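Fixing a handover that drops flat objects on a two-arm cell

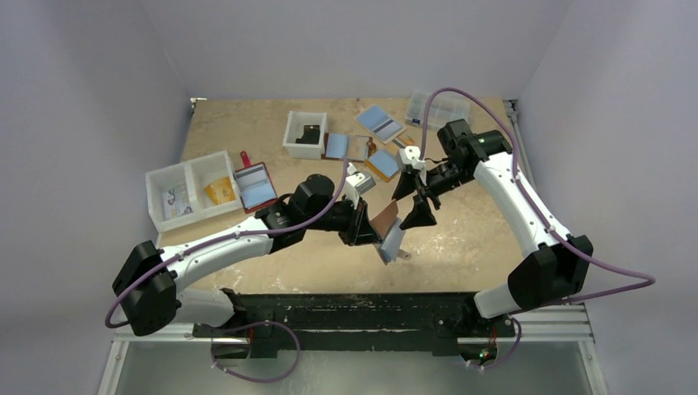
The left gripper holding a card, with the right gripper facing it across the table.

Passing a flat card from one arm to the other is one of my favourite jobs on the Bevus cell at Kundelstead, and in June it started going wrong. The left arm let go before the right one had a proper grip, and the card ended up on the tabletop. The log said "handover complete" every time!

You'll need the Issa control panel, a soft cloth, a feeler gauge and a card you don't mind scuffing.

Step 1. Press the stop and wait for both arms to settle. Keep your hands out from between the grippers until they have.

Step 2. Wipe the finger pads on both sides. Ours had a lovely shine on them, and that alone was costing us grip.

Step 3. Check that the cables move freely. Guide each arm by hand through the whole handover and feel for any tug near the wrist – a tight loop can pull the fingers a little off line.

Step 4. Re-zero the right gripper. Close it on nothing, press Set Zero, then check the gap with the gauge. Ours was 2 mm out, so it was reporting a grip on thin air.

Step 5. Open the Handover page and raise the release delay. We went from 35 ms to 300 ms and it made a huge difference.

Step 6. Run five passes at low speed with the scrap card and the guard shut. If one drops, go back to step 4.

Once it passes, save the settings under a new name so you can get back to the old ones. Wallets and booklets need their own delay – start from the card value and work up.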